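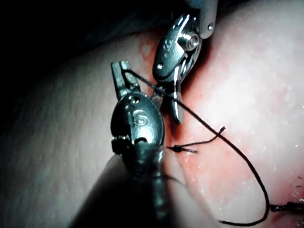

Chinyere Adeyemi wrote:
Does the price include the instruments, or only the software license? On the Drunavon page I could find only "starting package", with no list of parts.

puspita_n wrote:
Software and pads only. The instruments you must have already. Sorry, I should start from the beginning, I pressed the post button before my text was finished.

Our training lab has the Lirenano suturing package on trial until the end of October. Drunavon sells it as an add-on for labs which already own a two-arm research system. The package is the suturing program, a box of practice pads, thread, and seven hours of remote support. The program passes the needle, pulls the thread, and makes interrupted stitches along a cut. A person can take over with the hand controls at any moment.

I am an engineer and English is my third language, so please ask if something is not clear. I have no connection with the seller. We must decide if we pay for the full year, and I would like opinions from people who used it or who used the Haruna kit.

What I like so far:
The setup took one afternoon. The calibration steps are written in good order and the pictures in the manual agree with the real screen.
The takeover is smooth. When I touch the controls, the arms wait and do not jump.
The log files are open text and I can read them with my own scripts.

What I do not like:
Thread handling. The program is good with a short thread and much weaker with a long one. With slack in the thread it becomes slow, and sometimes it stops and asks for help.
The pads. A box has 27, and they are not cheap to replace.

loukia_m wrote:
We had Lirenano for one semester. I agree about the slack. Support told us to cut the thread shorter and this helped, but then you are changing the needle and thread all the time. For me it is not a solution, it is moving the work from the robot to the student.

T. Uzor wrote:
I disagree with Loukia a little. In our lab we cut short also when people do it by hand, it is normal practice on a pad. Where I have a complaint is the tail length. You set it in the menu, and then the tails come out different on every stitch.

puspita_n wrote:
Tamunoemi, which version do you have? In ours the tail setting is under "Finish", and there is a second value under "Knot" which wins over the first. I lost one evening on this.

T. Uzor wrote:
I did not know about the second value. I will look on Sunday when the lab is quiet.

omolara_y wrote:
I would be careful before paying for a year. We compared with Haruna. It has fewer functions, but the thread tracking was better for us, and the pads are from an open supplier, so you can buy from anyone. Lirenano accepts only its own pads in the automatic mode – for me this is the biggest minus and I am surprised it is not first in your list.

puspita_n wrote:
It is a fair point. I tried with a Lolholm pad and the program refused to start the automatic mode. Manual mode worked. I wrote to Drunavon and they answered that the stiffness is different and they can not promise the tension. Maybe true, maybe it is also good business for them.

Here is one more from our bench. 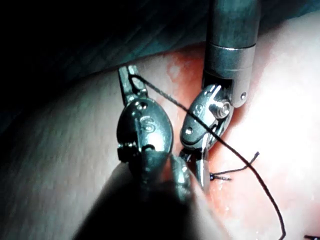 Left jaws holding the thread, one stitch placed with its cut tail.

loukia_m wrote:
Do you see much tearing at the edges of the cut? It was our other problem. With default tension the thread was cutting into the pad.

puspita_n wrote:
With default, yes, sometimes. I lowered the tension two steps and it is better. I can not give you a proper number, because I changed the approach angle on the same day, which was not very scientific of me.

Chinyere Adeyemi wrote:
And the money? We are a small teaching lab and I must write a request.

puspita_n wrote:
Our offer was 271 per month for the license, and 200 for each extra box of pads. Ask for your own offer, I think they count by number of users.

omolara_y wrote:
Then for a teaching lab the pads will cost more than the license. Please calculate this before you sign, Chinyere.

T. Uzor wrote:
Only if every student uses a new pad. Ours make several cuts on one pad and turn it. Still I would take it again, the takeover function alone is worth it for teaching.

omolara_y wrote:
We will not agree on this one :)

puspita_n wrote:
I asked Drunavon if they sell the license by semester. When they answer I will write it in this thread.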